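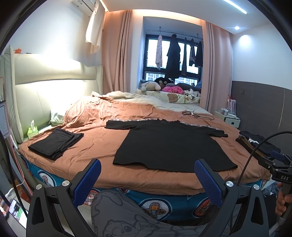

凌晨两点，我还在跟一件短袖过不去。

其实不是我在叠，是程序在叠，我只负责坐在电脑前骂它。我们那套规划器叫“门加尔”（Mengal），名字是安努姆起的，她说是她外婆家那边的一个姓，念起来像个肯干活的人。肯干活是真的，就是脑子有点轴：袖子折进去，它觉得不够对称，又给翻出来，再折，再翻，跟我妈出门前检查煤气一个样！

“你把代价函数里对称那一项调小点嘛。”安努姆在语音里打哈欠。

“调了，调到原来的一半，它直接把衣服揉成一团，然后报告任务完成。”

她笑得呛了水，我听见杯子磕在桌上的声音。

仿真里跑了500回，成了98回，剩下的我一条一条翻日志。翻到第41条，我愣住了。这一回它压根没折，夹爪伸到领口上方，停住，状态写着“等待”。等什么呢？规划器里根本没有等待这个状态啊，我写的代码我还不知道？

我把提交记录翻了个底朝天，最后翻到四月份的一次改动，署名是纳维德。纳维德那会儿已经准备走了，去普洛马德（Plomard）做仓库调度，走之前把抓取那块从头到尾理了一遍，还请我们吃了顿特别辣的火锅。改动说明只有一行：看不清领口的时候，先别动。

就这么一行。感知模块给的领口置信度一低，他就让夹爪悬在那儿，多看几帧再说。后来我嫌慢，合并分支的时候把超时改成了零，等于刚说完“等一下”就催人家快走。状态名也被我顺手从表里删了，难怪我不认得。那些翻来翻去的袖子，多半是它连领口在哪儿都没看明白，就被我赶着下手了。

我把超时改了回去，重新跑100回，然后去厨房煮面。面煮过了头，软塌塌的，我端着碗站在屏幕前吃，看进度条一格一格往前爬，眼镜上全是雾气。第一件，悬住，看了一会儿，落下去，左袖，右袖，对折。第二件也是。第三件它悬得特别久，久到我以为又卡死了，筷子都放下了，它才慢吞吞地伸手。

我给纳维德发消息：你那个“先别动”，我给你加回来了。

他居然没睡，回得飞快：你什么时候给我删的？？

我没敢接话，低头把面汤喝完了。屏幕上，第十九件刚折好左边的袖子。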